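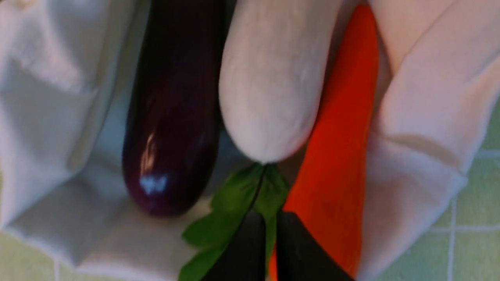
My aunt Usha Kurian sold vegetables in Litdale for most of my childhood, and when her knee gave out in November she handed me the stall like she was handing me a casserole. "You'll be fine," she said. "Just don't let Aravind Panicker park in front of you."

So of course, first Saturday, there's Aravind Panicker's van, right in front of me. He sells honey and talks the whole time he's selling it. I said good morning and asked him to move. He said he'd been parking there since before the bridge at Wyss washed out, and did I know my aunt owed him 584 dollars?

I did not know that!

I called her at lunch. She was watching one of her court shows and didn't turn it down. "It's not a debt, it's a bet," she said. Years ago she'd told him he would never leave Litdale, and he'd told her he'd be living in Vavine by spring, and they'd each put up what was in their cash boxes that day. Nobody ever said which spring. He figured he'd won because he did move to Vavine once, for seven weeks, and came back with a cold and a dog.

"Seven weeks isn't living there," she said. "That's a visit."

I went back and told him. He laughed so hard he had to hold on to the table (my table, by the way), and then he got quiet and started straightening jars that were already straight.

"She remembers the dog?" he asked.

"She said it bit her."

"It did. Twice."

He moved the van after that. Only four feet, but people could see me from the road, and I sold almost everything by two o'clock. While I was packing up he came over with a jar of the dark honey, the kind he keeps under the counter, and told me to give it to her and say nothing.

I drove it over that evening. She turned the jar around in her hands and held it up to the lamp, and for once the TV was off.

"Did he say anything?"

"He said not to say anything."

"Well," she said, and went looking for a spoon — bad knee and all. "What time does he set up on Saturdays now?"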